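Saturday, late shift

Right arm faulted again at the pinch step. Third time this week, same place in the sequence: the fingers close, the arm starts its lift, and the wrist current runs up until the controller drops the enable. The left arm keeps its last commanded position when this happens, so there is no fall, but the right goes compliant for a moment before the brake takes over. I don't like that moment.

The log gives code 3163 on the wrist joint, followed by 3680 on the supervisor. Donnie Cairns had been reading 3680 as the cause. It is the supervisor reporting that a joint has already left the loop, and it always comes second. Reset both, homed both arms, reran. Fourteen clean cycles, then the same pair of codes.

What I checked, in order:

- Finger calibration on the right gripper. Within tolerance.
- Payload setting. Still on the value from the Quezada job, which is too high for a towel. Changed it. No effect on the fault.
- Table height in the cell file. Entered 2 mm low. Corrected it.
- Brake release time on the wrist. Normal.
- Cable at the right wrist. Not resolved, see below.

The table height matters more than it sounds. With the surface entered low, the fingers are told to go slightly into the board on approach, and the wrist pushes until the force limit catches it. The limit was raised last month to stop nuisance trips on the Skilen fixtures and was never put back. So the wrist has been loading itself against the table on every pick. I have put the limit back to where Etum ships it.

Ran the approach again at slow speed with the lift disabled and stayed outside the line with the pendant. Stopped at contact. Right fingers closed against the side of the towel, left fingers open.
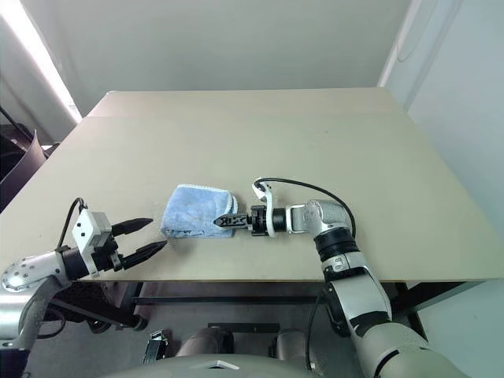

Lefteris Xenos thinks I have the wrong end of it: the height error has been in the cell file since May, he wrote back, and the faults only began this week, so whatever changed is in the wiring and the force limit is just making it visible. He wants the wrist connector opened before anyone runs at full speed.

He may be right. I had the dates of the cell file but had not put them next to the fault log. An intermittent connection would also fit the fourteen clean cycles. Against that, I flexed the cable by hand with the arm powered down and a meter on it and got no dropout. That is a weak test, as the wrist was not turning.

Left the cell locked out with the tag on the disconnect. Speed is capped at 25 percent in the config in case someone clears the tag without reading it. Told Tassanee Phromma the towel runs are off until the connector has been looked at.

To do: open the connector, check pins for fretting. Rerun up to 1000 cycles with the corrected height — lift enabled, wrist current logged the whole way. Ask Aisyah Gunawan for the old force limit change note, if there is one.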